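Section 6. When the jaws close but the grip doesn't hold

Applies to the two-finger hand tools, left and right. Last gone over 5 March 2022.

I wrote the first version of this section after a bad afternoon with clear film, and I've added to it every time somebody hit a new version of the same problem. If you've come here straight from Section 3 (fitting the fingers) without doing the closing test, please go back and do that first. Half the calls I get are a finger that was never seated.

The fault looks like this. You squeeze, the fingers come together, the reading on the laptop says they're shut, and the thing you were picking up stays on the table. Or it comes up a couple of inches and slides out. With a block or a cup you'd notice right away. With a bag or a candy wrapper you often don't, because the stuff weighs nothing and you can't feel it in the handle. We once logged 27 picks in a row before Mélanie Fortin leaned over and asked me why the pile wasn't getting any smaller. All of those had to be thrown out.

6.1 Before you touch anything

CAUTION: Let go of both handles and switch the tools off at the hub before your fingers go anywhere near the linkage. The arms fold past each other when the jaws close, and there's enough bite in there to raise a blood blister. Ask me how I know.

CAUTION: Keep your free hand off the table while the other tool is live. With two people working, one person calls "off" and the other one repeats it. It feels silly for a day or so and then you stop noticing.

You'll want a lint-free cloth, a little rubbing alcohol, the small hex key from the Trornon kit and a strip of ordinary printer paper.

6.2 Finding the cause

Go in this order. I know it's tempting to jump to recalibrating (I do it too!) but if the pads are dirty you'll just calibrate the dirt in.

1. With the tool off, open the jaws by hand and look at the inside face of each pad. You're looking for shine. A good pad is dull all over. A shiny patch means it has picked up grease or plasticizer from the film, and it'll skate on anything smooth.

2. Wipe both pads with a damp cloth, then with the alcohol. Let them air dry for 4 minutes. Don't use a hair dryer, the glue lets go.

3. Push each pad sideways with your thumb. It shouldn't move at all. If it creeps, stop here and go to Section 9, pad replacement.

4. Check the pins at the joints. Each one should sit flush and turn without a click. Snug a loose one with the hex key until the play is gone, then back it off a hair. If you crank it down the finger gets lazy and won't open the whole way.

5. Power up and close the jaws on the strip of paper. Tug it. It should tear before it slips. Do this at the tip of the pad and again at the base, since a bent finger will pass at one end and fail at the other.

6. Do step 5 again on the other tool, even if the other tool seems fine.

NOTE: The pads don't wear evenly. On our right-hand tool the lower edge always goes first, and I think that's just how most people hold it. Swapping the pads side to side gets you some extra life out of a set.

6.3 If the paper test passes and film still slips

Now you can blame the settings. The stock profile was put together at Enness for rigid parts, and it treats the jaws as closed once they're within a small gap of each other. Thin film fits inside that gap with room to spare.

1. Open the profile page and pick the hand you're working with.

2. Set "closed gap" to zero. Leave "closing speed" alone for now.

3. Squeeze fully and hold. The force figure should climb and settle close to 1,700. If it stops well short, the return spring is probably binding, so go back to step 4 of 6.2.

4. Save the profile under a new name. Please don't save over the stock one. I did that in December and spent an evening on the phone with Dumitrescu getting it back.

5. Pick up the same piece of film 13 times. Look at the jaws every time, not the screen. One miss is okay. Two misses, start over from the wipe-down.

6.4 Working with bags and wrappers

Go for a ridge. A flat spot on a bag gives the pads nothing to close on, and they'll ride up over it and meet on air. Come in with the jaws open wide, straddle a fold or a peak, press down lightly and then squeeze.

A cloth under the work helps a lot, because it gives a little when the fingertips touch down. On bare glass the tips skid, and if you lean on them you can chip a finger. The one catch with cloth is that you can pinch it along with the film, and then the whole table setting goes for a ride. If you feel a drag, open up and try again higher.

CAUTION: Never pull against a snag. Open the jaws first, every time. Pulling loads the linkage sideways, and that's how we bent the finger that went back to Trakumholm for repair.

When two tools are on the table, agree on who takes what before either one moves. Tips that meet at speed will knock a pad loose, and you won't find out until the next paper test.

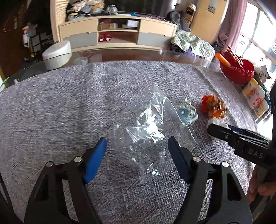 Clear film is also the hardest thing to judge by eye under a bright window, so I like to pull the curtain partway or turn my chair until the glare is off the jaws. If you still can't tell whether you've got hold of it, lift slowly to chest height and wait a second before you move sideways. Write down any miss as a miss, with the name of the profile you were using, and move on to the next pick.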